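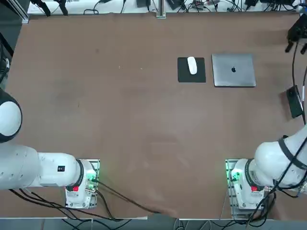

Slide 1 – Why we closed the laptops at four

Good morning, and thank you for coming. My name is on the programme, so I start directly. (Wait for the people at the back.)

I work in the translation office of Kevstead, where we have 27 staff. Last October we began a small change: between four and five in the afternoon we do not write or answer e-mail. The computer stays closed, or it is used only for the text you are translating.

Slide 2 – How it was before

In one week in September our shared mailbox received 1,034 messages. I read the list myself, and it took me two evenings. Very many of them said only "thanks" or "see below". Please ask the room: who has sent such a message today? Wait for the hands.

Slide 3 – The quiet hour

At first it was not easy. Our client Drasell was used to an answer in ten minutes, and they telephoned us on the second day to ask if there was a fire. We wrote them a polite letter and after this it was fine. 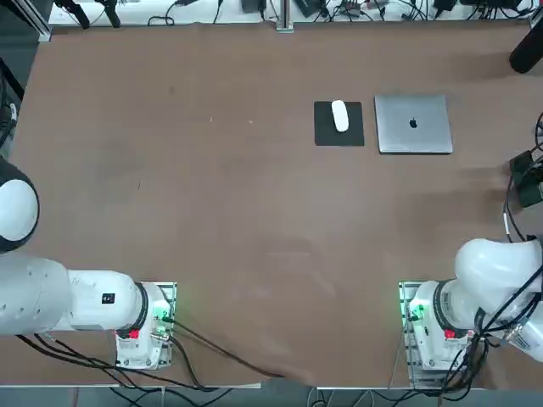

The rule about the telephone came later. Calls are allowed, but only for a delivery on the same day. In the Flarnum branch they chose the morning instead, from nine to ten, and I think for them it is better, as they work with Joo and the time difference is large.

Slide 4 – After half a year

The same mailbox, one week in April: 669 messages. Say clearly that April is also a calmer month for us, so the comparison is not perfect. Do not hurry on this slide.

We asked the staff if they want to continue, and over 79 per cent said yes. The others would like a shorter time – half an hour – and we will try this in the summer.

Slide 5 – Questions

If there are no questions, tell the story of the letter to Drasell again, with the first draft. The handout is on the chair by the door.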